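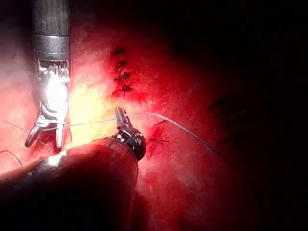
How to Get Your Home and Paperwork Ready Before a Planned Operation

Last updated April 19, 2025

Most of the work of a planned operation falls to other people. What's left for you is a pile of small jobs at home, and they are much easier to do in the two weeks before than in the two weeks after. This page covers the paperwork, the house, the bag and the ride. It doesn't cover medical instructions. Those come from your surgical team, and if anything you read here disagrees with their sheet, follow the sheet.

What you need

A folder with pockets
A notebook or a notes app
Your insurance card and photo ID
A current list of your medicines, with doses
A small overnight bag

Step 1: Start one folder

Put every piece of paper in the same folder from the first day. That means the appointment letter, the pre-op instructions, the consent forms you've been given to read, and any estimate from the billing office. Write the hospital's main number, the surgical desk number and the after-hours number on the front in large print.

If your hospital uses an online portal, print the parts you care about anyway. Derkcombe General's portal logs you out after a few minutes, and its after-visit pages are hard to find again on a phone.

Step 2: Ask for the estimate in writing

Call the billing office and ask for a written estimate that shows the facility, the surgeon and the anesthesia charges on separate lines. These often come from separate offices, and you may need to make more than one call. Write down the date of the call, who you spoke to and the reference number.

Then call your insurer and check that each of those providers is in network. My own plan needed a prior authorization that the surgeon's office had sent in but the insurer had not logged. It took two calls to fix. The folder helped, as I had the fax confirmation in it.

For small costs you'll pay yourself, set some money aside. I put away $136 for parking, prescriptions and a few meals, and it was close to right.

Step 3: Sort out work and bills

Ask your employer which forms they want and who has to sign them. Some forms go to the surgeon's office to be completed, and offices can take a week or more to return them. Hand them in early.

Go through the bills due in the month after your date. Pay what you can ahead of time or set it to pay automatically. If your operation is in late April, look at everything due in May, including things that come only once a year, such as car registration.

Step 4: Set up one room

Choose the room where you'll spend most of your time. It should be close to a bathroom, and on the ground floor if you've been told to go easy on stairs. Put a table next to the bed or chair at elbow height. On it, keep:

Water in a bottle with a lid
Phone charger with a long cord
Tissues
A lamp you can switch on without getting up
The folder

I bought a Telby side table, the kind with a C-shaped base that slides under the bed. Any tray table will do the same job. Check that it doesn't tip when you lean on the edge.

Pick up loose rugs and cords along the path to the bathroom. Plug in a night light in the hall.

Step 5: Move things to waist height

You may be told not to lift, bend or reach for a while. Walk through the kitchen and take out what you use every day: one pan, a couple of bowls, mugs, coffee, pet food. Leave these on the counter. Do the same with clothes. Loose things that button or zip in front are easier than anything that goes over your head.

Large containers are a nuisance if you have a lifting limit. Buy milk and detergent in small sizes, or pour them into smaller bottles beforehand. 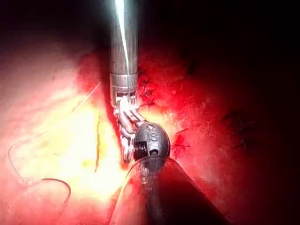 Pet food is the one people miss. A 40-pound bag of dog food on a closet floor is no use to you if you can't lift it, so scoop it into smaller tubs and put them on a shelf you can reach.

Step 6: Cook and freeze

Freeze meals in single portions and label each one with the name and the date. Soup, rice dishes and plain pasta sauce all reheat well. My microwave is an 800-watt one and most labels assume more power than that, so I wrote my own heating times on the lids. If you've been given a diet sheet, read it before you cook.

I used Fedach freezer tubs. The square ones stack, but the lids are stiff, and I'd choose an easier lid next time.

Step 7: Fill prescriptions and check supplies

Ask whether any prescriptions can be sent to the pharmacy before your date. Kettani Pharmacy, near me, will hold them at the counter or deliver. While you're there, ask whether they stock any dressings on your list.

Step 8: Arrange the ride

Most hospitals won't discharge you to a taxi by yourself after anesthesia. Ask what their rule is, then line up one driver and one backup. Give both of them the surgical desk number, the name of the entrance and the earliest pickup time. Put a small pillow in the car to go between you and the seat belt.

Step 9: Pack the bag

ID and insurance card
Medicine list
Glasses case, hearing aid case or denture case
Phone and charger
Slip-on shoes
4 pairs of underwear and socks
Lip balm

Leave jewelry and extra cash at home. Put the bag by the door the night before, with the folder on top.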